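Teaching by Hand: Bathroom Week at the Drindau Room
Gallery posted by Shiela Dagdag, December 7, 2020
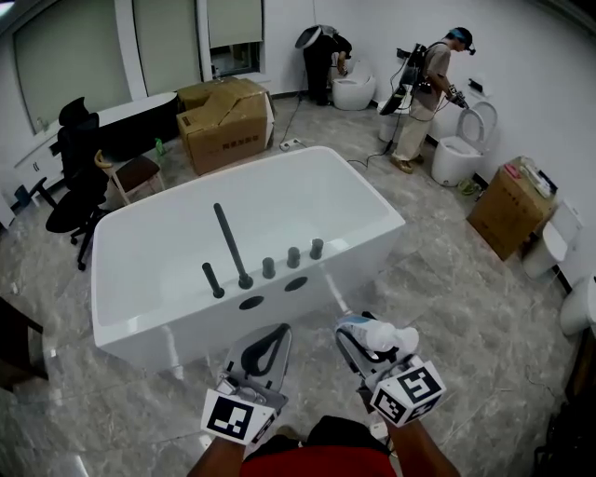

Bottle in the right gripper, tub dead ahead. The other two are busy with the toilets at the back.

Welcome back, everybody, and thank you for being so patient with me between galleries! The last one went up in April, when we were still doing kitchen counters, and I have been promising Pacita Bautista a bathroom page ever since she talked us into bathrooms in the first place. (She was right, and she may quote me on that.)

For those who are new, the idea behind the Turis project is that a person does the chore while holding a pair of grippers, one in each hand, and the robot later learns from the recording of how those grippers moved. We tried driving the arm by remote control first, and Higinio Arriaga got quite good at it, but wiping around the base of a toilet with a joystick took him up to 20 minutes a go and he was worn out by lunch. With the grippers in your own hands you bend, reach and lean the way you would at home, and the motion comes out so much more natural.

The square patterns on the white cubes under the grippers are markers for tracking, so please do keep your sleeves clear of them. Toàn Hứa has asked me to mention this again, and he asked very nicely.

A few words about the tub, which I have grown terribly fond of. All those black fittings sit along the near rim, so anything you want to do inside the basin means reaching over or past the spout, and a gripper is longer than you think it is. Go slowly on your first few tries. Toàn would much rather have one calm demonstration than five hurried ones, and a pause in the middle does no harm at all.

We finished the Liyanage set with 142 good demonstrations, which made Aileen Sebastian very happy, and the goal for the whole bathroom collection is 1,000. Plenty left for everyone! If you would like a turn, write to Aileen and tell her whether you prefer tubs or toilets. She has more names down for tubs at the moment, as you might guess.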